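Workshop notebook, glaze bench
May, started 9:30

Picking up from the last page. Maureen wants the plates for the Lockwood tea room settled before we fire any more, so today was for going through the trial dishes and deciding which rim we keep. Reece had already moved the boards off the long table. I wiped it down again anyway as there was still grit near the wall end.

The trial pieces are all the same shape, a shallow round dish, white glaze, dark brown rim put on by brush. The white is the Edetti recipe, second version, sieved twice. The first version crawled on us and I don't want to go back to it.

Weights: dry dish before bisque should be under 700 g. The one I put on the scale this morning was over and has a thick foot, so it goes in the seconds. Jade thinks the foot came out thick from the new ribs. I think it was me being in a hurry. Either way the rib gets filed before the next batch.

Rims. Three ways tried:
Rim A, one coat, wheel slow. Thin in places, you can see the white coming through.
Rim B, two coats, second one put on before the first had lost its shine. Good color but it sagged.
Rim C, two coats, left 30 minutes between. Best of the lot. Line stays narrow.

Going with C. Pauline prefers B for the softer look, and I have written that down here so she can't say I didn't. If Lockwood want a wider rim we can talk about it then.

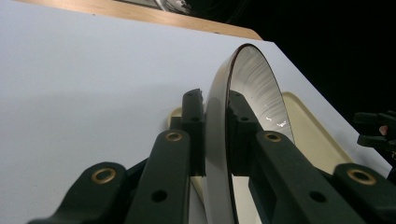
Streaks in the white are the other thing to sort out. Fine lines running out from the middle toward the rim, faint, worse when the light comes from the side. Reece says they are from pouring and swirling, Jade says they were in the clay before the glaze ever went on, from the last pass of the rib. I can't feel them with a fingernail, so I lean toward Reece. Test for next time: two dishes sponged smooth and poured, two left as they come off the wheel and dipped. Mark the feet with pencil oxide, not the blue, the blue burned off last time and we had no idea which was which.

I am not bothered if the streaks stay. Beverley came through at 11:15 and liked them, and she is the one who talks to the tea room. She did ask for a brighter shine on the inside. It looks shiny enough to me. Told her we would try a longer soak at the top and see.

Stopped for lunch.

Afternoon. Mixed more of the white. Bucket was set up like a brick at the bottom and took ages to break up. Please, whoever uses it last, stir it and put the lid on properly. Shelf 27 in the back store has the new bag of whiting, the old one is finished and I threw the sack out.

Order for Lockwood stands at 67 dishes. I would throw a few over that to cover losses.

Packing: the Skono boxes are too shallow if we put card between each dish. Stacked flat they rub at the rim, and brown marks on a white glaze are no good to anyone. Jade is going to ask the people in Drarnstead if they do the same box a size deeper. Until then everything stays on the rack.

To do
File the rib (me)
Four test dishes for the streaks (Reece to throw, I will glaze)
Longer soak, write the program on the kiln sheet
Ask Beverley if Lockwood want a stamp on the foot
More brushes, the soft ones, the rim brush is shedding

Kiln left off. Back door sticks again, lift it as you pull.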